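Dredico Utilities
Lorndale Mains Replacement, Phase Two
Progress report to the Klinhom Infrastructure Fund
29 March 2019

Dear colleagues,

This report covers the work on the Lorndale water mains since our last letter to you. I have kept the same order as before, so that it is easy to compare.

Pipe laying

In this period we laid 1089 metres of new pipe, most of it on the east side of the town between the old pumping house and the railway bridge. The east side is now finished except for the road surface. The work on Mill Lane is 15 days behind the plan. We found an old cast iron pipe there which was not on any of our drawings, and the crew had to stop until we knew who was connected to it. The drawing is now corrected and the digging has started again.

House connections

We have moved 196 houses to the new main. Another 118 are still supplied from the old one and will be moved in April, street by street. Each household receives a card through the door before the water is turned off, and a second card if the date changes. Two families on Mill Lane told us that they received only the second card. We apologised to them and we now keep a signed list for every street.
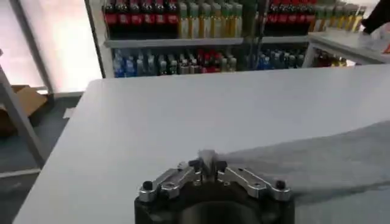

Valves and fittings

Brundix delivered the remaining valves in two lots. The first lot was complete. In the second lot several gaskets were the wrong size and we sent them back — the replacements arrived within the week and this did not delay the crew. I would still like to order the fittings for the west side earlier than planned, and I ask for your agreement to this.

Money

Spending is slightly under the budget for the period. The reason is mainly that the resurfacing of the east side was not yet invoiced, so please do not read it as a saving. The extra digging on Mill Lane was paid from the reserve, and the larger part of the reserve is still there.

Complaints and road closures

Most complaints were about parking and about the temporary traffic lights near the school. The council has agreed that we may change the timing of the lights in the morning. The closure of Mill Lane must be extended, and the application has been sent.

Next period

We plan to finish the house connections, pressure test the whole east side and begin the survey of the west side. The test results will be attached to the next report. If you wish to visit the site before then, please write to me a few days ahead so that I can arrange boots and helmets.

With kind regards,
Nuanchan Thongsuk
Project Manager, Dredico Utilities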